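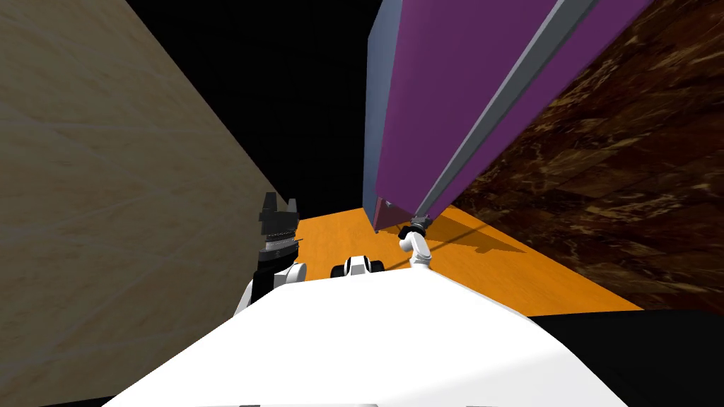
According to one reader of the previous edition, a firm in Bettencourt, this chapter arrived too late in the book: by the time the fitter has learned to hang a door, the cabinet behind it has already been set out of plumb. The chapter has been moved forward, and the remark is the reason. Doors, rails and hardware now follow in Chapter 9.

Chapter 6
Setting Tall Cabinets

6.1 Scope

A tall cabinet is any floor-standing unit whose height is more than twice its depth. Pantry units, broom cupboards and wardrobe carcasses all fall under this heading. Base units and wall units are covered elsewhere, and built-in shelving without a back panel is left out altogether.

The chapter deals with three matters in the order in which they come up on the job: the reference line, the base, and the fixing to the wall. Scribing to an uneven wall is treated last, although many fitters do it before the final fixing.

6.2 Terms

Plumb: true to the vertical. A cabinet has to be plumb in both directions, side to side and front to back.

Level: true to the horizontal.

Rack: the distortion of a carcass from a rectangle into a slanted shape. A racked carcass may have one side plumb and still be out of square. Check the diagonals.

Scribe: a strip or extended edge left oversize so that it can be cut to follow the wall.

Reveal: the visible gap between a door or panel and the part next to it.

6.3 The reference line

Floors are seldom flat enough to measure from. Find the highest point of the floor along the run, then mark a level line on the wall at a convenient height above it. All later heights are taken from this line. Fitters who measure up from the floor at each cabinet carry the error of the floor into the tops of the doors, where it is easiest to see.

On the Pumemwood drawings used in the worked problems, the line is set 833 mm above the high point. Any other height would serve, provided it is kept for the whole run and written on the wall in pencil.

6.4 The base

Tall cabinets may stand on a separate plinth or on adjustable legs. A separate plinth is leveled first and the cabinet is then placed on it. Legs are adjusted with the cabinet standing, beginning at the high point of the floor and working away from it.

Weight matters here. A loaded pantry unit puts most of its load on the sides, so a leg or block must stand directly under each side panel. Shims placed under the bottom panel alone will let it sag, and the doors will go out of line within months. Problem 6.4 works through the Diltutier pantry, in which the middle partition also carries load.

6.5 Fixing to the wall

A tall cabinet must be fixed to the wall even when it stands firmly without help. Open doors and pulled-out drawers move the center of gravity forward, and an unfixed unit can tip.

Use at least 2 fixings near the top, each into solid framing or into an anchor rated for the wall. Where the wall is hollow behind the cabinet, pack the gap at each fixing before the screw is tightened. A screw driven across an open gap pulls the back toward the wall and racks the carcass – a fault often blamed on the hinges.

Check for plumb again after tightening. If the reading has changed, back the screw off and correct the packing.

6.6 Stone and tiled walls

Walls faced with stone or tile need a different approach, as the facing may be harder than the material that holds it up. The fixing has to reach the structure behind. The Somach method, set out in the next section, drills the facing and the backing in separate passes with two different bits.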